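Barros House, ground floor and laundry: spring walk-through with comments

Date of walk: 2019-04-01
Walked by: Mylene Navarro
Accompanied as far as the stairs by: Eduardo Sarmiento
Key: OK / Fix / Watch / Argue

Last year's list is stapled behind this one. Anything marked Argue on both lists will be argued about in the order received.

1. ENTRANCE AND HALL

1.1 Front door closes by itself from fully open. OK. Closes with conviction, in fact. Mind the mail.

1.2 Door latch opens from inside without a key. OK.

1.3 Mat lies flat. Fix. The corner nearest the radiator has curled up again. Eduardo put a dictionary on it in the winter and people tripped on the dictionary.

1.4 Hall light on timer. Watch. It allows a fit adult to reach the second landing and everyone else to reach most of it. Asked for another minute. See also last year.

1.5 Notice with emergency numbers posted and current. Fix. The number for the building office belongs to a florist in Tostley, who has been very decent about it.

2. SMOKE AND CARBON MONOXIDE ALARMS

2.1 Hall alarm, test button. OK. Heard on all floors. Apologies to the night shift in 4.

2.2 Laundry alarm, test button. OK.

2.3 Carbon monoxide alarm outside boiler closet. Fix. Chirping. Jhun Belmonte told me it was a bird. New battery fitted during the walk and the bird has gone.

2.4 Manufacture dates readable on the back of each unit. Hall and laundry OK. Boiler closet has been painted over, so it gets replaced on principle.

3. LAUNDRY ROOM, MACHINES

3.1 Washers level, all feet touching floor. Fix on number two. During spin it has been making for the door at a fair pace.

3.2 Fill hoses, no bulges or rust at the fittings. Washer one OK. Washer two Fix, rust at the hot fitting. Shut the valve behind it until the new hose is on. Cold washes only, and yes, they do get things clean.

3.3 Dryer lint screen clean at time of visit. No. It had enough on it to knit from.

3.4 Dryer duct, rigid metal, no crushed sections. OK since it was replaced last August. Please don't push the machine back to the wall to make room for a bicycle.

3.5 Floor drain runs freely. Watch. It runs, but it thinks it over first.

3.6 Meter readings for the log: water 2,994, electric 1,016. Genalyn Galang has the sheet.

4. LAUNDRY ROOM, DRYING AND FOLDING

4.1 Nothing hung on the sprinkler pipe. Fix, and I mean today. One bathrobe and a set of curtains. The pipe is holding up water and has no interest in your curtains.

4.2 Free-standing racks open fully and lock. OK on the two nearest the window. The third locks if spoken to.

4.3 Coating on metal racks unbroken, no bare wire ends. OK. Ran a cloth along all of them and the cloth came back whole.
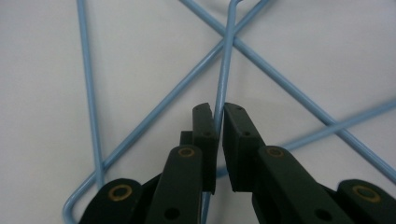

How far should a drying rack stand from the wall heater?

Three feet on every side, and that includes whatever is hanging off it. If the room is too full to allow it, the heater goes off until somebody's towels go home.

4.4 Space in front of heater clear. Fix. See the answer just given, which I also gave to the owner of the towels.

4.5 Lighting over the folding area. Watch. One tube out. Replacement ordered from Trilby, who say Thursday, which in my experience is a mood more than a day.

4.6 Extension cords. Argue. There is one running from the outlet by the sink, under the door, to a place I was not able to follow. I've unplugged it. Whoever has gone dark may come and see me.

4.7 Detergents off the floor, lids on, labels readable. Mostly OK. One jug says VINEGAR in marker and does not smell of vinegar. It has been set aside, and I would like a name.

5. WALKWAYS AND TABLES

5.1 Clear route from machines to exit, wide enough for one person carrying a full load who can't see over it. Fix. A stroller, two paint cans and a chair missing its seat. The chair has been reported three times and I believe it now qualifies as a tenant.

5.2 Tables steady, no splinters or sharp corners on the traffic side. OK.

5.3 Nothing left standing on tables overnight. Watch.
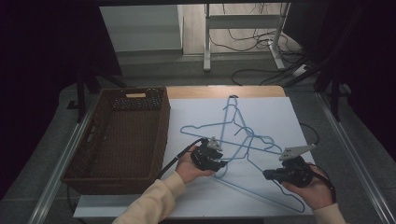
Item 5.3 causes more letters than the rest of the list put together, so let me say where I stand. The rule was written after a stack of boxes came down on Mark Anthony Dimaculangan's foot, and he has been fair-minded about it ever since. What matters is weight, height and whether the thing can be picked up properly. A big woven basket with handle openings cut in its walls, sitting empty on the table, troubles me very little, because anyone can take hold of it and move it. A tower of canned goods troubles me a lot. The wording will change to "nothing heavy, nothing stacked" if the house agrees, and I expect the house to take its time.

6. BACK DOOR AND YARD

6.1 Back door opens outward, path clear for full swing. OK. The bins have been moved. Thank you, whoever you are.

6.2 Steps, handrail firm. Fix. Bottom bracket loose. I tightened it with a coin. Jhun will do it again with a screwdriver.

6.3 Yard light. OK, and visible from Nanthorpe.

6.4 Grit bin lid. Broken hinge, Argue. I say replace. Eduardo says a brick.

7. COSTS SO FAR

Hose, bracket screws and one alarm come to 93 dollars. Leveling the washer is free if Jhun does it. The quote for a new one is 700, so Jhun is doing it.

Items marked Fix are to be initialed on the copy by the sink when done. Initials only, please. Last year's copy had a drawing on it.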